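Wednesday, September 12, 2018. Sorting outgrown baby clothes at the desk this week. Notes as I go, mostly on folding.

Padded garments first. Quilting won't hold a sharp crease, so two folds is the practical limit. A third and it springs open.

The basket stays at the back of the desk and things come out one at a time. White with orange flowers and yellow edging is up next.

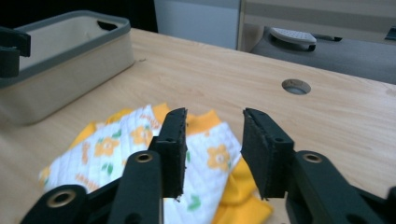 Fitriani Majimbun: Do you wash everything again before storing? I never know if it's worth it.

Yes, if it's been in a drawer more than a month. Old milk marks turn yellow in storage. Cool wash, no softener, dry flat.

Do the snaps up before washing. Open ones catch on ribbing and pull threads.

Order for small tops: close the snap, flatten the collar, sleeves to the back, then hem to neck. Collar before sleeves — a rolled neck leaves a lump in the stack.

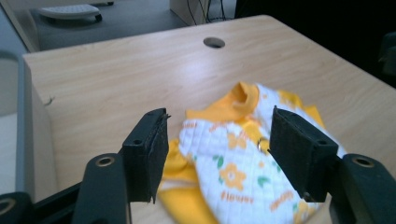 Ribbed collars recover well enough if they're pulled square by hand. Ironing them stretches the rib.

Storage is a Purketti box, 270 mm deep inside. Quilted things go in on edge, plain cotton flat on top. I don't use vacuum bags for padding — it comes out thin.

Label goes on the short end: size, season, date packed. Trousers tomorrow.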